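Sterport Town Talk > Local Politics and Media

Transit levy: did the Gravavia Herald bury the correction?

porchlight_52
Longtime Member
I've been stewing on this since Sunday, so forgive me if I ramble. The Herald ran that big front page piece saying 3,252 signatures on the levy petition had been thrown out. My whole street was talking about it! Then the correction shows up on page 20, two lines long, saying those signatures were only set aside for review. Those are very different things, and I wish they'd given it the same size type.

mapleandrye
I love you, porch, but I think you're being hard on them. It's a small newsroom and the county's own notice was a mess - I read it twice and still came away thinking "rejected." They did fix it the next day.

porchlight_52
Longtime Member
Fair enough, and I've had the paper delivered for ages, so I'm not out to get anybody. I just think folks in Punau who only saw the headline are going to stay home in March figuring the thing is dead.

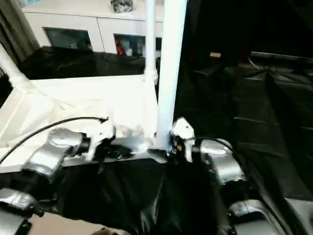 tugboat_annie
I'm with maple on the newsroom but with porch on the headline. My neighbor still swears the levy is off the ballot, and I couldn't talk her out of it over a whole pot of coffee.

Dunlin
Has anyone looked at who paid for the mailer, though? Mine came from the Panasiuk group and it quoted the first story word for word, with no mention of the correction. That bothers me a lot more than page 20 does.

mapleandrye
Oh, now that I didn't know. Do you still have it, Dunlin? I'd like to see the date on the postmark before I get mad.

Dunlin
It's in the recycling, but I'll go dig it out after supper.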